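House rules for teaching by hand

When Moltden began collecting household demonstrations, its written guidance fitted on one side of paper. It said to charge the grippers, clear the table and press record. The current version runs to 29 pages, and most of the additions came from things that went wrong.

Ilham Amrani looks after the rulebook. She joined from Sturkorine, where she wrote procedures for warehouse machines, and she brought the habit of numbering every clause. Her first job was to go through 2,000 recordings and mark the ones that could be used for training. She kept 1,521.

"The tasks were fine," she says. "The losses were nearly all down to the same few things. Sleeves over the markers, hands moving too fast, people starting again halfway through without stopping the recording."

So the rules are mostly about those. Forearms stay bare or sleeves are rolled up. The printed cubes on both grippers must face outwards for as much of the task as possible, and a cube with a scuffed or lifting face is replaced before work starts. If a plate slips, the operator finishes the attempt and labels it a failure.

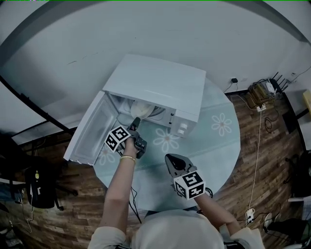
Kitchen tasks have a section to themselves. Appliances are unplugged before a session, and food is not used. A door that opens sideways has to be recorded at several angles, including fully open, as a robot that has only met one angle tends to knock into the others. Crockery is set down a little differently each time. Operators work for up to 900 seconds and then rest their wrists.

Cables are still argued over. Clause 14 says leads should hang clear of the arms, and floor leads should be kept out of the walking area. Amrani would like it stricter. The team at Grillmont, who share the rulebook, say that a tidy floor takes longer to set up than the task takes to record.

The two groups also differ on what to do with failed attempts. Grillmont deletes them after review. Moltden keeps them in a separate store called Samir, with a note of what happened. The next draft is due in December, and for now it allows both.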